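## 3.2 Collection of Simulated Grasp Examples

Examples for the Jolta set were gathered wholly in simulation, under the procedure set out by Peng and Görtz in the first stage of the project.

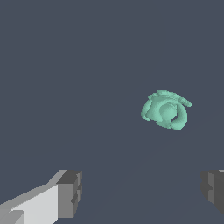 **Figure 2.** Simulated view from the gripper towards an irregular green object on a plain grey surface, with the fingers apart.

Each episode places a single object on an otherwise bare surface. The operator then guides the gripper by means of the Vurel hand controller, and the system stores the rendered view, the finger opening and the commanded motion at every step. Surface texture was left out at this stage, so that the effect of object shape could be studied before that of background. The objects were chosen for their uneven outlines. Forms such as the one in Figure 2, with its central bulge, curled band and tapering tail, offer several places at which a grasp might be attempted, and operators did not always agree on the best of them. Such differences were kept in the data — no episode was removed on the ground that another operator would have chosen a different approach.

In total, 601 episodes were recorded. Of these, 439 met the acceptance rule, under which the object had to be lifted clear of the surface and held until the end of the episode. The remainder were stored separately with a short note on the cause of failure, and are used only in the comparison reported in Section 5. A further 17 accepted episodes were set aside for checking the playback software and took no part in training.

Object position and rotation were drawn afresh at the start of each episode. The starting pose of the gripper was fixed during the first round of collection and varied in the second, as early models trained on the fixed pose performed poorly when the approach began from the side. Both rounds were completed in September, and their episodes carry a label stating the round to which they belong.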